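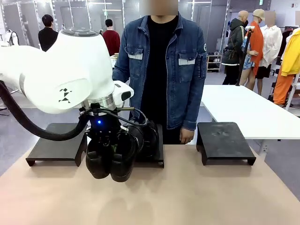 **Why does a leather shoe always crease in the same place?**

The upper bends where the foot bends, at the joints behind the toes, and leather fibers that have folded once fold more easily the next time.

That small fact opens up most of what we cover in week four, so keep it in mind as you read. I love this part of the course! You have been wearing the material for years, and now you get to find out what it is.

## 1. What leather is made of

A hide has layers. On the outside, once the hair is gone, is the **grain**: very fine fibers, tightly packed, with the pores still showing. Under it is the **corium**, where the fibers are thicker and woven through each other at all angles. The fibers are mostly collagen, a protein, and that weave is where the strength comes from. The flesh side lies beneath and is mostly scraped away early on.

Thick hides are usually split. The top part keeps the grain and goes for uppers, bags and belts. The lower part is sold as split leather or turned into suede - soft, fuzzy, and quick to soak up a spill.

The weave changes across the hide too. Along the back it is dense and even. Toward the belly it loosens, and belly leather stretches more and wrinkles sooner. A good cutter reads this with the hands before picking up a knife. Biljana Kolev let our October group do it blindfolded, and people who had never touched a whole hide were finding the belly edge within minutes.

## 2. Tanning in brief

Raw hide rots when wet and turns stiff as a board when dry. Tanning fixes both problems by linking the collagen fibers so they resist decay and heat.

- **Vegetable tanning** uses tannins from bark, leaves or wood. It takes weeks or months in the old pit method, less in drums. The leather is firm, holds a shape well and darkens with age.
- **Chrome tanning** uses chromium salts and can be done in a day or so. It gives a softer leather that handles water better. The wet tanned hide is pale blue, hence the trade name "wet blue." Most shoe uppers in the world are made this way.
- **Combination tanning** uses one and then the other. Look out for it in work boots.

After tanning come dyeing and **fatliquoring**, where oils are worked in between the fibers so they can slide. When old leather cracks, dried-out or missing oil is a very common cause. (Jasper Martens has a lovely pair of samples for this, cut from the same hide and oiled differently. Please bend them as much as you like.)

## 3. Finishes

Aniline leather is dyed through, with little or no coating, and you can see every pore. Pigmented leather carries a colored layer on top. Corrected grain has been sanded first to take out scars, then coated, often with a printed grain pattern to replace the one removed.

A drop of water tells you a lot. On bare aniline it soaks in and leaves a darker spot that fades as it dries. On a pigmented finish it tends to sit there as a bead. Try it at home on something cheap, somewhere hidden!

## 4. Back to the crease

Pull a flat piece of leather over a last (the foot-shaped form) and you stretch the fibers in some places and crowd them in others. Makers call this **lasting**. If the upper was cut with its stretchy direction running heel to toe, the shoe grows longer with wear and the creases go deep. Cut it the tight way and it keeps its length.

Fine, shallow creases usually mean dense leather. When the grain lifts into coarse folds, it is called **loose grain** or pipiness - press it inward with your thumb and you'll see the ripples.

## Before Thursday

1. Read the Vlachou chapter on fiber structure. Skip the chemistry tables for now.
2. Bring one old leather item you don't mind getting wet.
3. Write up the water drop test, up to 560 words. Sketches are very welcome.

We meet in Room 234, in groups of eight. Nermin Türkmen has the sign-up sheet and the spare hand lenses.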